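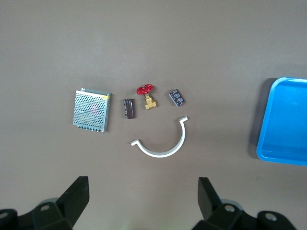
**Teleoperation working group — minutes, 14 December 2025**

Present: Přemysl Jurčo (chair), Su-bin Moon (notes), two operators from the Hukitham site. Apologies from Comthorpe.

**1. Previous minutes**

Accepted with one fix. The spare leader arm went to Prunar in September and has not come back. The old text said it was returned.

**2. Parts-to-tray task**

Su-bin went through the state of the task. The operator drives the arm by remote control, picks the parts off the table one at a time and puts them in the blue tray. The current set has the power supply, the brass valve with the red handwheel, the white curved bracket and the two small dark modules.

- 55 demonstrations are recorded at Hukitham. 6 were thrown out because the operator stopped halfway to fix their grip on the controller.
- The valve may be picked by the handwheel or by the body. Operators have been doing both. Přemysl wants the body only. Agreed.
- The bracket is the slowest part. One operator closes on the arc, the other on a flange. No decision — both to be kept for now and tagged in the log.
- The power supply must not be dragged. If the first grip fails, open, back off and try again, and keep the recording.
- Layout is to be changed by hand between runs. Too many of the early runs have the tray in the same spot.

**3. Hand guiding**

Mikuš asked whether we could teach the tray placement by moving the arm by hand. Tried on two runs. The motion was smooth enough, but the operator's sleeve got into the wrist camera view on both. Su-bin will try again holding the arm farther back, above the wrist.

**4. Target**

The 1,000 demonstrations in the plan cover all tasks, including this one. Přemysl to send the split by task. Comthorpe still has to say how many operators it can give.

**5. Actions**

- Přemysl: write up the valve rule and send it to both sites.
- Su-bin: add a grip tag for the bracket to the log sheet.
- Su-bin: repeat the hand guiding test.
- Přemysl: ask Prunar for the leader arm.

Next meeting to be set once Comthorpe replies.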